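Open day at the Semaan paper mill, Sedirdale

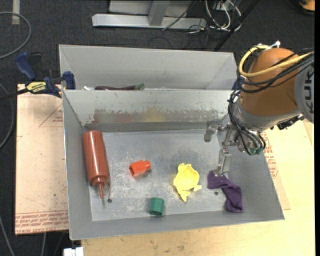 Two of the grey metal bins, one behind the other.

We drove up to Sedirdale on a Friday in November for the open day at the Semaan paper mill. It's 63 miles from us, the last 17 on a narrow road along the river, and we got there a little after nine. Parking was in the field across from the main gate. It was muddy, so wear boots if you go.

The mill makes heavy paper and card, mostly for bookbinders and box makers. Tours left from the old boiler house every half hour. Ours was led by Nour Rizk, who has worked there long enough to have run most of the machines herself. She spoke loudly and clearly, a good thing once we got inside.

The first stop was the pulp hall. Bales of cotton waste and recycled paper come in at one end and go into big round tanks with water. The smell is something like wet cardboard and laundry. Nour let us feel a handful of pulp before and after beating. The beaten pulp was much smoother and held together when you squeezed it.

From there we went along a walkway above the paper machine. It is 66 feet long and was built for a mill that has since closed. Semaan bought it used, took it apart and moved it to Sedirdale over one winter. The wet end is the part worth watching. The pulp runs out onto a moving wire screen, very thin and white, and by the time it reaches the rollers it is already a sheet. It was hot up there and we were glad to take our coats off.

The cutting and finishing room was quieter. Three people were checking sheets by hand, flipping through the stacks and pulling out any with spots or wrinkles. The rejects go back to the pulp hall. A ream here is 500 sheets, and the heavy card is packed in smaller lots — I didn't catch how many. They also do a dark blue cover paper called Akumier that takes a few days to dry properly. I bought some of that later.

After the tour you could make a sheet yourself in the yard under a tent. There was a line of almost 20 minutes. You dip a framed screen in a vat, lift it level, shake it once each way and turn it out onto felt. Mine was thick at one corner. They press it for you and you pick it up on the way out, still damp, between two pieces of blotting paper.

Lunch was soup and flatbread from the Nulico bakery stall by the gate. The lentil soup was good, and there was plenty of it. Coffee was from an urn and was weak.

The small museum is upstairs in the office building. It has old molds, watermark designs and a wall of order books. I would have liked more time with the watermarks, but the room is narrow and people were waiting on the stairs. There is no elevator to that floor.

The mill shop takes cards. Offcuts are sold by weight from a table near the door and the better colors were gone by noon. We left at two and were home before dark. My sheet of paper dried flat on the kitchen counter, under a cutting board.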